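## 3 Datenerhebung

### 3.1 Aufbau und Aufnahmegerät

Alle Demonstrationen wurden mit Handgreifern aufgezeichnet, die eine Person wie eine Zange führt und die in der Fingergeometrie dem Parallelgreifer am Zielroboter entsprechen. Eine Teleoperation haben wir in einer Vorstudie erprobt und verworfen. Die Bedienenden brauchten dort für das Aufschütteln eines einzelnen Kissens mehrere Anläufe, und die aufgezeichneten Bewegungen waren so langsam, dass sich das Füllmaterial anders verhielt als bei einer Person, die zügig arbeitet. Mit dem Handgreifer liegt die Geschwindigkeit näher an der Alltagshandlung. Der Preis dafür ist, dass keine Gelenkwinkel vorliegen und die Trajektorie des Greifers aus Bild- und Inertialdaten geschätzt werden muss.

Jeder Greifer trägt eine Weitwinkelkamera, deren Blickfeld beide Finger und den Bereich davor erfasst. Die Öffnungsweite der Finger wird aus dem Bild bestimmt. Für zweihändige Aufgaben führt eine Person zwei Geräte gleichzeitig; die Bildströme werden über einen gemeinsamen Zeitstempel ausgerichtet, und Episoden, bei denen die Ausrichtung fehlschlägt, werden nicht in den Datensatz übernommen. Die Verarbeitung übernimmt unsere Softwareumgebung Taltano, die auch die Metadaten zu Wohnung, Person und Aufgabe verwaltet.

### 3.2 Orte und Teilnehmende

Die Aufnahmen entstanden in 11 bewohnten Wohnungen. Wir haben die Räume weder aufgeräumt noch ausgeleuchtet. Die Teilnehmenden wurden lediglich gebeten, Unterlagen mit persönlichen Angaben aus dem Blickfeld zu nehmen und vor Beginn mitzuteilen, welche Zimmer nicht betreten werden sollten. Gearbeitet wurde überwiegend bei der vorhandenen Deckenbeleuchtung, in einigen Wohnungen auch bei Tageslicht. Die Lichtsituation ist in den Metadaten vermerkt, wurde aber beim Training nicht als Eingabe verwendet.

Die Einweisung dauerte pro Person eine knappe halbe Stunde. Sie umfasste das Halten des Geräts, das ruhige Anfahren eines Objekts und das vollständige Öffnen der Finger am Ende jeder Episode. Diese letzte Bewegung dient als Marke für die automatische Segmentierung. Wurde sie vergessen, musste von Hand nachgeschnitten werden, was vor allem in den ersten Sitzungen vorkam. Ravinder Dhillon hat daraufhin die Anleitung überarbeitet und die Öffnungsbewegung an den Anfang der Übungsphase gestellt.

### 3.3 Aufgaben

Der Datensatz enthält 3 Aufgabengruppen: Kissen und Decken ordnen, Wäsche falten sowie Gegenstände von weichen Unterlagen aufnehmen. Die Gruppen unterscheiden sich darin, wie stark sich das gegriffene Objekt verformt und wie viel davon während der Bewegung sichtbar bleibt. Bei der Wäsche ist die Verformung groß, das Objekt aber flach, sodass die Umgebung meist erkennbar ist. Bei Kissen und dicken Decken ist es umgekehrt. Das Objekt behält eine grobe Form, füllt jedoch schon bei mäßigem Abstand einen großen Teil des Kamerabildes.

Zielzustände haben wir nur sprachlich vorgegeben, etwa »Kissen an die Lehne stellen« oder »Decke über die Armlehne legen«. Wie die Person dorthin kam, blieb ihr überlassen. Das führt zu einer erheblichen Streuung der Strategien: Manche greifen ein Kissen an der Ecke, andere drücken es zwischen zwei Geräten zusammen und heben es als Ganzes an. Für das Training ist diese Streuung erwünscht, für die Auswertung einzelner Fehlerfälle erschwert sie die Arbeit. Jede Episode erhielt deshalb nachträglich ein Etikett für die Griffart, das von zwei Personen unabhängig vergeben wurde. Bei Abweichungen entschied Normand Sutherland.

### 3.4 Ausschlusskriterien

Insgesamt liegen 2.000 Episoden vor. Davon haben wir 74 vor dem Training entfernt. Ausgeschlossen wurden Episoden mit unterbrochenem Bildstrom, mit fehlgeschlagener Zeitausrichtung und solche, in denen die Aufgabe erkennbar abgebrochen wurde. Nicht ausgeschlossen wurden Episoden mit mehreren Greifversuchen, sofern der Zielzustand erreicht war. In einer frühen Fassung des Datensatzes, intern Wodar genannt, hatten wir auch diese Fälle gestrichen. Die damit trainierte Strategie griff nach einem Fehlversuch nicht nach — sie fuhr in die Ausgangslage zurück und wiederholte dieselbe Bewegung. 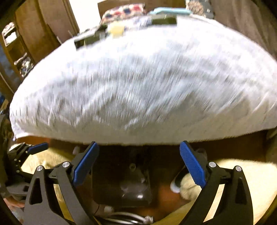
**Abbildung 1:** Einzelbild aus der Kamera eines Handgreifers, Aufgabengruppe Kissen und Decken.

Bewegungsunschärfe war kein Ausschlusskriterium. Sie tritt bei schnellen Bewegungen in Innenräumen regelmäßig auf, und eine Filterung nach Bildschärfe hätte bevorzugt diejenigen Abschnitte getroffen, in denen ein Objekt angehoben oder umgesetzt wird. In Abbildung 1 ist der Flor des weißen Kissens zu Streifen verwischt, während die Gelenkarme und die blauen Fingerauflagen scharf abgebildet sind. Für die Bestimmung der Öffnungsweite genügt das, da sie allein auf den Fingern beruht. Schwieriger ist die Schätzung der Kameratrajektorie: Das Kissen nimmt den oberen und mittleren Bildbereich weitgehend ein, und an festen Strukturen bleiben im Wesentlichen die Teile des Zimmers dahinter, etwa das Regal am linken Bildrand. Solche Abschnitte werden mit den Inertialdaten überbrückt und in den Metadaten als unsicher gekennzeichnet.

### 3.5 Maskierung und Aufteilung

Hände und das jeweils andere Gerät können in den Bildern auftauchen, vor allem bei zweihändigen Aufgaben. Am Zielroboter fehlt die Hand, der zweite Greifer ist dagegen vorhanden. Wir maskieren daher nur Hände und Unterarme und lassen den zweiten Greifer stehen. Die Masken stammen aus einem Segmentierungsmodell, das wir auf eigenen Aufnahmen nachtrainiert haben. Ist eine Hand nur zu einem kleinen Teil sichtbar, wird sie gelegentlich übersehen; eine manuelle Korrektur erfolgte nur im Testteil.

Die Aufteilung in Trainings- und Testdaten erfolgt nach Wohnungen. Keine Wohnung kommt in beiden Teilen vor. Eine Aufteilung nach Episoden ergab in Vorversuchen deutlich bessere Werte, die sich am Roboter aber nicht bestätigten. Die Vergleichsverfahren Oyewole und Cinley in Abschnitt 4 wurden mit derselben Aufteilung und denselben Masken trainiert.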